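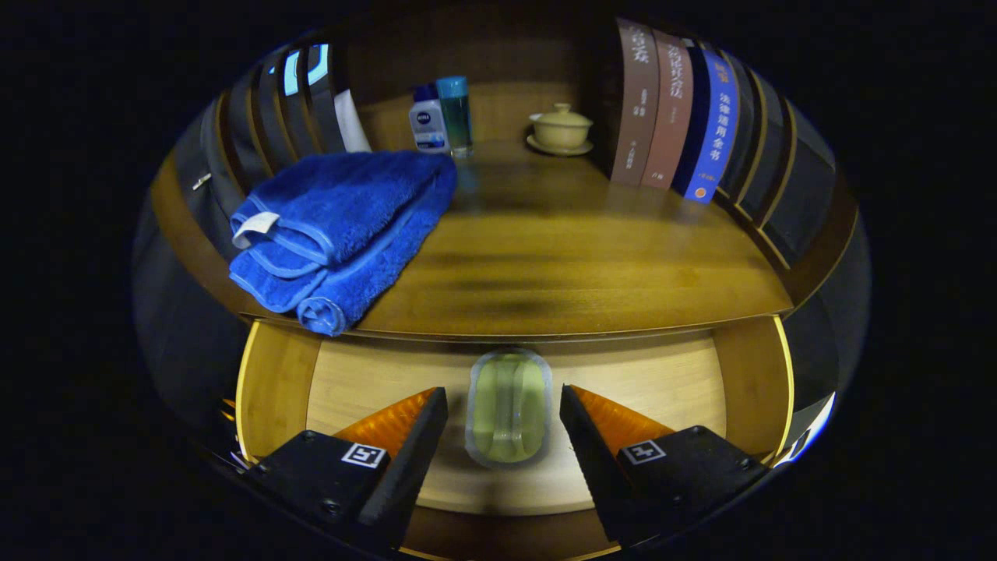
*Fig. 1. Wooden desk with the drawer open.*

# Who Said It First? Checking "I warned you" claims in Noltov council debates

Final report, media and politics project course
Thursday, July 23, 2026

## What we wanted to find out

Politicians love to say they saw something coming. In Noltov it happens at nearly every council meeting: the bridge closure, the school merger, the budget hole after the pool was rebuilt. Somebody stands up and says "I told this chamber years ago." We wanted to know how often there is a record of them telling anybody anything!

Our question was narrow on purpose. We did not ask whether a warning was wise, or whether the speaker deserved credit for it. We only asked if a dated source from before the event has the speaker saying roughly what they now claim to have said.

## Material

The council puts its minutes online as scanned PDFs, and the older ones are a pain to search. We ran them through text recognition and loaded the result into Feto, the small search tool our class built last year. That gave us 2334 pages. For newspapers we used the Dalsgaard reading room, which keeps the Brarnano weekly on microfilm and the Noltov paper in bound volumes (the bound volumes were much more fun, ads and all).

We searched for phrases like "as I warned," "I said at the time," "I was the first to" and a long tail of variants. Feto returned 200 passages. Most of them fell away when we read them properly. Some quoted a letter from a resident, some referred to a party's position in general, and a surprising number were about the weather. We kept 27 claims where one named speaker took personal credit for one specific prediction.

## How we checked

Each claim was checked by two of us working separately, with a limit of 90 minutes per claim. Then we compared notes. We sorted the claims into four groups:

- **Supported:** an earlier dated source says the same thing
- **Partly supported:** the speaker raised the topic, but the prediction was weaker or different
- **Not found:** nothing turned up within the time limit
- **Contradicted:** the speaker is on record arguing the opposite

"Not found" took the most arguing. It does not mean the claim is false. People say things in hallways, on local radio and at the door while canvassing, and none of that is in the minutes.

## Results

Partly supported was the largest group, and we loved reading these. A typical case is the bridge. The speaker says the closure was predicted in a speech to the full council. We found the speech, and it does mention the bridge, in one sentence, in a list of things that could use new paint. By the time of the closure debate that sentence had turned into a detailed warning about the supports.

Supported claims were more common than we expected going in, and we want to say that clearly. One speaker's warning about the pool budget was almost word for word what was claimed later, down to the month.

Contradicted was the smallest group. The clearest case was the school merger, where the speaker had voted for the plan and praised it in the Brarnano weekly that March.

## Problems

Text recognition mangled names in the oldest scans, so we surely missed some passages. Also, our phrase list only catches people who brag in standard ways. Next year's group should add the claims made in campaign leaflets, and start on the microfilm early: there is one reader and it has to be booked.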